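Starnden two-arm bench cell – demonstration unit

Demonstrations by appointment. Page updated 24 December 2018.

The Starnden cell is a tabletop work area with two robot arms fixed to the same front rail. It is sold for teaching rooms, small labs and packing benches where one arm can't do the job alone. The same unit we ship is the one visitors see running in our demonstration room, and orders can be placed on the day or later by mail.

At the September open day the cell was set up for paper handling. We chose paper and an envelope for the session because they come up in most of the inquiries we get from mail rooms and print finishers. Paper is thin, it slides, and it bends when it is picked up at one corner. Visitors were able to stand at the side of the enclosure during the runs and follow the camera feeds from both arms on a separate screen.

Each visit starts with a short talk on the controls, then moves to the bench. The operator homes both arms, lays out the sheets and starts the first run. Between runs we stop to answer questions and change the layout. Groups who want to try the controls themselves get a slot at the end – please tell us when you book, as it adds time to the visit.

Paper handling on the demonstration bench
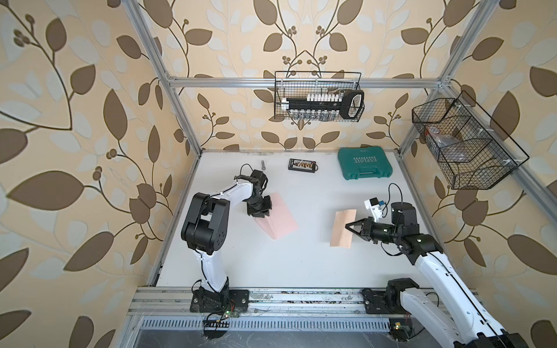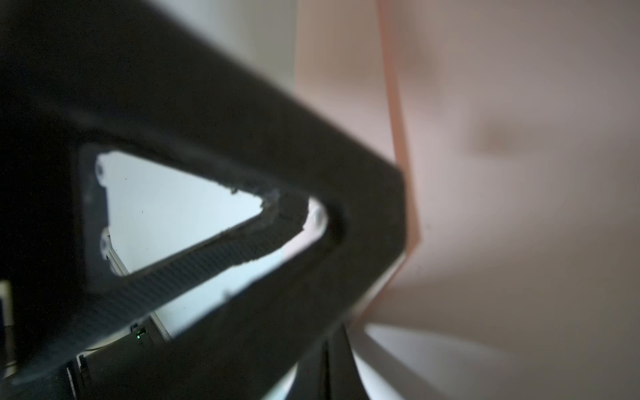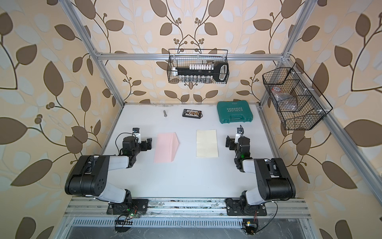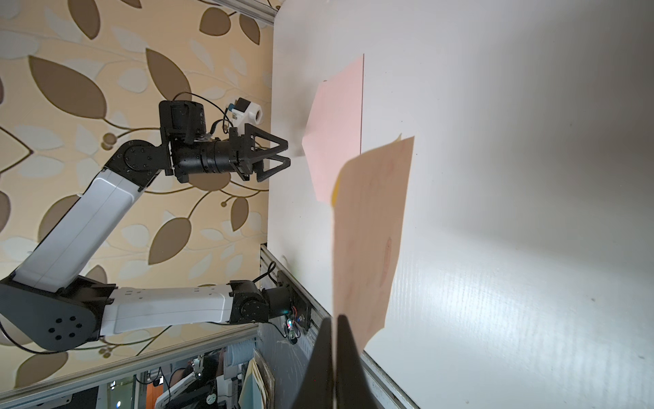 Starnden cell, paper-handling session. First and third pictures: the full bench. Second and fourth: views from cameras on the arms.

What is in the cell

The table is white and sits inside an aluminum extrusion frame. Both arms have a two-finger black gripper with triangular fingers. The fingers have a cutout through the middle to keep the weight down and can be changed with a hex key. Each arm carries a small camera at the gripper end, and one more camera looks over the whole table. Cables run over the joints and back down to the boards at the front rail.

Mesh baskets hang from the frame for tools and small parts. They can be moved along the rail or left off. The back and side walls can be covered with any printed paper you like. A patterned wall is useful for customers who train their own vision software and don't want a plain background every time.

Software

The cell ships with Nakero, our control package. Nakero records both arms and all cameras on one clock, plays back saved motions and lets you set a force limit for each gripper. Motions are saved as named files, and the standard license holds 100 of them. Larger sites can ask for the extended license, which has no limit. Updates are free for the first year.

Options and part numbers

Starnden cell, two arms, with frame and table – order no. 2850-S
Price, cell complete: $2,850 per month on lease, 12-month term
Tostard spare finger set, one pair – order no. 101
Song foot pedal for start and stop – $101
Mesh basket, divided or undivided – please ask
Outright purchase – quoted on request

Schools and colleges pay a reduced lease of $2,179 per month. The reduced rate covers the same hardware and the standard Nakero license, but not on-site setup.

Delivery and setup

The cell arrives in two crates. The frame comes assembled, and the arms are bolted to the front rail on site. You need a level bench or stand and two grounded outlets. Leave room at the back if you plan to reach the baskets from behind. Setup by our technician includes homing, camera alignment and a test run with your own parts, so have a few of them ready.

Booking a visit

Visits are free and are held at our Starnden demonstration room. Bring samples if you can. Flat items such as sheets, cards, envelopes and thin folders can be tried the same day. For anything heavier or oddly shaped, send us a sample ahead of the visit so that we can prepare a motion for it. Use the contact form and put "bench cell visit" in the subject line.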